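Skoritz releases Pliklow 3 planning and perception software for bin and crate handling

Company also opens its bench test tools to existing customers

Skoritz today released Pliklow 3, a new version of its software for robot arms that move packaged goods between storage bins, crates and cartons. The release covers perception, grasp planning and the tools engineers use to review a run. Development and testing were done at the company's Kenel site.
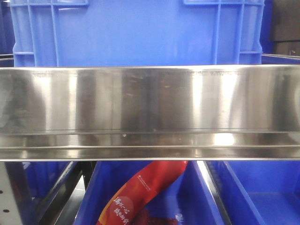
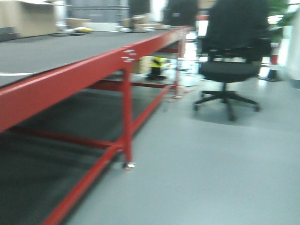
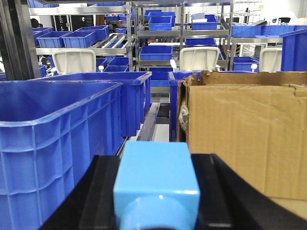

The test area at Kenel, where Pliklow 3 was developed.

What is new in perception

Earlier versions of Pliklow treated every camera as equal. Version 3 keeps a separate confidence value for each view and updates it on every image. When a view is blurred by motion, or when glare from bare metal covers part of it, the planner lowers the weight of that view and relies on the others until it recovers. Users can set the threshold per camera or leave it on the default.

The software also has a new model for soft packaging. Bags and pouches bend when they are picked up, and a box-shaped model often puts the grasp point in the wrong place. Pliklow 3 fits a curved centerline to the package and plans from that.

"Flexible packs in deep bins were the most common support request we had," said Jhun Layug, who leads perception at Skoritz. "The old model wanted everything to be a carton. We took it out and started again."

Planning near walls and rails

The motion planner now treats bin walls, crate rims, divider rails and open carton flaps as separate classes of obstacle, each with its own clearance. Rigid parts keep a fixed margin. Carton flaps can be given a smaller one, so the arm is able to reach into a box without stopping each time a flap is close.

In internal testing, Skoritz ran 1,642 picks with the new planner. Of these, 53 ended in a planner stop and were logged for review. The same set of tasks on the previous version produced 234 stops. The company will publish the task list and settings with the release notes.

Run review tool

Pliklow 3 includes Abella, a desktop tool that lines up wrist and fixed camera views with the planner log on one timeline. An engineer can step to any stop, see what each camera reported and replay the plan with different settings. Abella was previously used only inside the company.

"Most of the time goes into finding out why the arm stopped," said Ott Kazlauskienė, product manager for Pliklow. "With Abella you open the log and go to the stop."

Availability

Pliklow 3 is available now to customers with a current support contract. Abella is included at no extra charge. Configuration files from version 2 can be imported, but camera thresholds must be set again after the upgrade. Support for version 2 ends in January.

About Skoritz

Skoritz develops control, perception and planning software for robotic handling.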